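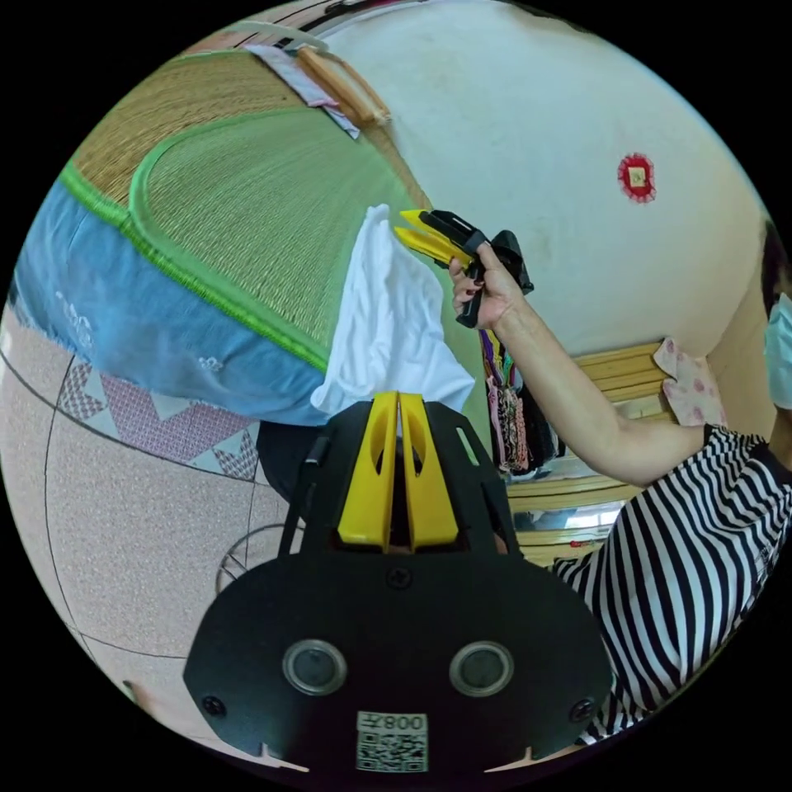

A Day at the Jatham Training Complex

The Jatham open day begins in a parking lot, and for a fair number of people it ends there too. I pulled in at what I considered a heroic hour and was waved to a strip of grass so far from the building that it may have belonged to a different town. A shuttle bus went past, full. It went past again later, also full, with what looked like the same people on it.

For anyone who doesn't follow football below the level where it's on television, Jatham is where the Atlow team practices, and once a year the doors open to anybody willing to sign a waiver. The waiver is two pages long. Most of the second page concerns the blocking sled.

The tour starts in the lobby, where the trophy case is. Atlow has had a modest history, and the case has been arranged by someone with a real gift for spacing. There's a conference trophy, a game ball on a stand, and then a long and thoughtful stretch of carpeted shelf. Our guide called it room to grow. He'd clearly said it before, and we clearly all liked it anyway.

From there you go to the weight room, sponsored by Mazza, a regional mattress chain whose name is on every wall, every bench and the floor you lie down on. I can't say whether this helps anyone lift. It made me want a nap. A kid in front of me asked how much the quarterback benches, and the guide said quarterbacks were more about flexibility. The kid wrote that down.

The film room was the best part, and I'd have paid for it by itself. They sit you in the actual seats, which are better than the seats at the stadium by a distance I found insulting, and they run a single play from last season over and over while a coaching assistant explains what everyone was supposed to be doing. It was a five-yard run on second down. I had watched that play live and remembered it as nothing, a guy falling forward. By the fourth viewing I knew that the left guard had stepped with the wrong foot, that the tight end had covered for him, and that the safety had been fooled by a motion I'd taken for a man changing his mind. I left the room believing I could coach. This wore off by the stairs.

Then out to the indoor field, and the sled. You get one push each. Mine moved 5 inches, according to the young woman with the tape, who was generous enough to measure from the back. A retired mail carrier behind me sent it most of the way to the hash marks and strolled off to find his wife.

The locker room is a walk past, behind a rope. The nameplates were up, except for two blanks, and everyone on the tour had a theory about the two blanks. The guide had no comment. He had no comment in such a friendly way that the theories doubled before we reached the hallway. I heard a trade, a retirement and a problem with the label maker.

Lunch was sold from a Zikisska truck parked by the loading dock. I was number 123 in line, printed on a little paper ticket, and they were serving somewhere in the sixties when I got it. The sausage was very good. The bun had given up – it had been waiting longer than I had – but the onions were done properly and the mustard was the sharp kind. I would go back for the sausage with no football attached.

A few practical notes. Wear shoes you can stand in, and bring cash for the truck. The gift shop has last year's jerseys at half price, including a large supply belonging to a kicker who left in May. Autographs are at the far end of the indoor field, and that line forms well before there is anybody at the table to sign things. I saw people in it holding footballs who had skipped the film room, and I felt sorry for them.

The next open day is 22nd October, during the bye week, and registration is through the team site. The shuttle is supposed to run more often. I plan to walk.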